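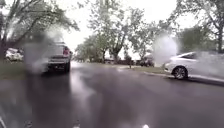

하브스타드(Havstead), 주택가 배송 노선에 자율주행 차량 도입… 배송기사 업무 개편

생활물류 업체 하브스타드가 9월부터 주택가 배송 노선에 자율주행 배송차를 투입한다. 차량은 소나크(Sonach)가 공급하며, 1차 도입 물량은 20대다. 회사는 이에 맞춰 배송기사의 근무 방식과 직무 교육도 함께 바꾼다고 밝혔다.

새 노선에서는 차량이 물류센터와 배송 구역 사이, 그리고 구역 안의 정차 지점 사이를 스스로 주행한다. 기사는 차량에 동승해 물품을 분류하고 문 앞까지 전달하는 일을 맡는다. 차량 한 대에는 2명이 탑승하며, 한 사람은 운전석에서 주행 상태를 확인하고 필요하면 직접 운전한다.

주택가 도로는 차선 표시가 없는 구간이 많고 길가에 주차된 차량이 잦다. 비가 오면 노면 반사와 카메라 렌즈에 맺힌 물방울이 인식 성능에 영향을 준다. 소나크는 비 오는 날의 주택가 도로 영상을 주행 소프트웨어 시험에 활용하고 있으며, 시야가 기준에 미치지 못하면 차량이 속도를 줄이고 기사에게 운전을 넘기도록 설정했다. 수동 전환 여부는 기사가 언제든지 판단할 수 있고, 이로 인한 배송 지연은 개인 평가에 반영하지 않는다.

하브스타드는 도입에 앞서 플레르나네오(Flernaneo) 지구에서 500회의 시험 운행을 실시했다. 참여한 기사들은 운전 피로가 줄었다는 의견과 함께, 정차 위치가 현관에서 멀어 걷는 거리가 늘었다는 점을 지적했다. 회사는 이 의견에 따라 기사가 단말기에서 정차 지점을 직접 수정할 수 있게 했다. 단말기 화면의 글자가 작다는 의견도 있어 다음 업데이트에서 조정할 예정이다.

이번 도입에 따른 인원 감축은 없다. 기존 기사는 모두 고용이 유지되며, 희망자는 8주 과정의 교육을 거쳐 원격 관제 직무로 옮길 수 있다. 교육은 휘뵈넨(Hyvönen) 센터에서 근무 시간 중에 진행하고 해당 기간의 임금은 전액 지급한다. 관제 직무로 이동한 뒤에도 본인이 원하면 배송 직무로 복귀할 수 있다.

이슬라 레녹스(Isla Lennox) 하브스타드 운영본부장은 "기사들이 하루 중 가장 힘들다고 꼽은 시간이 좁은 길에서 정차와 출발을 반복하는 때였다"며 "그 부담을 덜고, 물품을 전달하고 고객을 응대하는 데 시간을 더 쓰게 하려는 것"이라고 말했다.

도입 노선과 교육 신청 방법은 하브스타드 사내 게시판과 각 물류센터 안내문에서 확인할 수 있다. 취재 문의는 하브스타드 홍보팀에서 받는다.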